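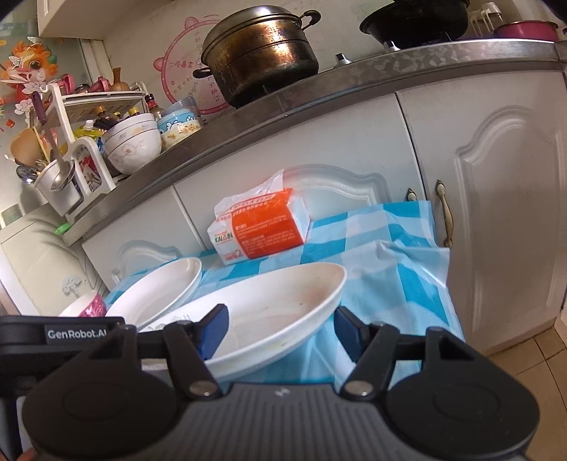

Most posts in a neighborhood giveaway or resale group fail on the first line of text. Members scroll on a phone, the app cuts the caption after a line or two, and whatever sits past the cut is read only by people who have already decided to tap. Put the object, the size and the condition in that first line, in that order. For dishes this means writing "oval plate, white, large" and then the defect, if there is one. Faint orange-brown food marks near the middle of a white plate show up clearly in a photo, so either clean the plate before it is photographed or say in the caption that it is sold as seen. A smaller round plate and a bowl with a pink floral pattern belong in the same post only if they are going to the same person. Mixed lots attract requests for one item, and splitting a lot in the comments is slow work.

5 min read

The notes that follow cover kitchen and household goods. They apply to the usual neighborhood groups and also to the smaller apps such as Molatum, which use nearly the same listing form. Furniture and large appliances need a different approach and are left out.

Before posting

Wash and dry the item. Measure it with a tape, across the widest point, and write the number down. Plates are measured rim to rim, bowls rim to rim and then height, baking dishes on the inside. Saucepans are sold by capacity, so fill the pan with a measuring jug and note the volume to the brim.

Turn the item over. Copy any maker's mark exactly as printed, including odd spelling. If the mark is worn, write "mark worn" and do not guess. A wrong attribution draws corrections in the comments, and the post then moves up the feed as a dispute.

Run a fingernail around every rim. Small chips can be felt before they can be seen. Record the position of each chip and whether the edge is sharp.

Decide on the price before opening the app. Changing it after the first comment causes arguments, and in some groups it is against the rules.

Photographs

Use daylight from the side. A kitchen ceiling fixture puts a bright spot on glaze and hides scratches, and the buyer will find the scratches on the doorstep.

Take the first picture straight on, with the item filling most of the square. Feeds crop to a square or close to it, and anything near the left or right side may be lost on the preview. The second picture should show the underside. The third should show the worst defect, close up, with a coin or a pencil beside it for scale. Three is enough for one item.

Check the background before posting. Mail with an address on it, a wall calendar with entries, door keys and school paperwork are all readable when zoomed. Crop them out or move them and shoot again. Blurring tools in some apps can be undone by saving the original from the draft, so cropping is the safer of the two.

Turn off location tagging in the phone camera settings as well as in the app. These are two separate switches.

Caption layout

Line 1: object, size, condition.
Line 2: price, or the word "free."
Line 3: nearest cross street or a landmark. No house number.
Line 4: pickup window.
Line 5: anything else.

A caption under 34 words is normally read in full. Longer ones are skimmed, and the part skimmed is the pickup window, which then has to be repeated in private messages.

Leave out hashtags unless the group uses them for sorting. The Kirkton group does, with one tag for free items and one for paid, and a post without either is removed by the filter. Read the pinned post first. Rules on tags, price and repeat listings differ from one group to the next, and the pinned post is usually the only place they are written down.

Emoji in the first line are read aloud by screen readers, one at a time, ahead of the item. Put them at the end or drop them.

Timing

Posts for kitchen goods do best early on a weekday evening. Weekend mornings are crowded with furniture. In December the pattern breaks down: serving dishes and roasting pans go within the hour at any time of day, and everything else sits.

If there is no reply after two days, edit the first line and replace the first photo. Do not repost. Several apps treat an identical repost as spam and reduce the reach of the account for up to 11 days, with no notice given.

Comments and messages

Answer in the order received and say so in the thread. "Next" is commonly used to hold a place in line. It has no effect in the software, so keep your own list on paper.

Set one time. Offering a choice of several adds an exchange of messages for each. If the person has not arrived 20 minutes after the agreed time, and has not written, move to the next name.

Decline requests to continue on another app, to send a code received by text, or to accept an overpayment. All three are standard fraud patterns and a low price does not protect against them. Report the account and delete the thread.

Packing for pickup

Stand plates on edge in the box with a folded sheet of newspaper between each pair. Stacked flat, they carry the full weight on the bottom plate. Fill bowls with crumpled paper and nest them only if they are the same shape. Write the buyer's first name on the lid, not the group name.

Newsprint leaves gray marks on unglazed foot rings. Plain packing paper does not.

After the item has gone

Mark the post as taken. Then delete the photographs from the listing, or the whole post where the group permits it. Old listings remain searchable, and a year of them gives a fair inventory of the kitchen along with the cross street. Clear the message threads at the same time.

Drafts are stored separately in most apps and have to be deleted from the drafts folder.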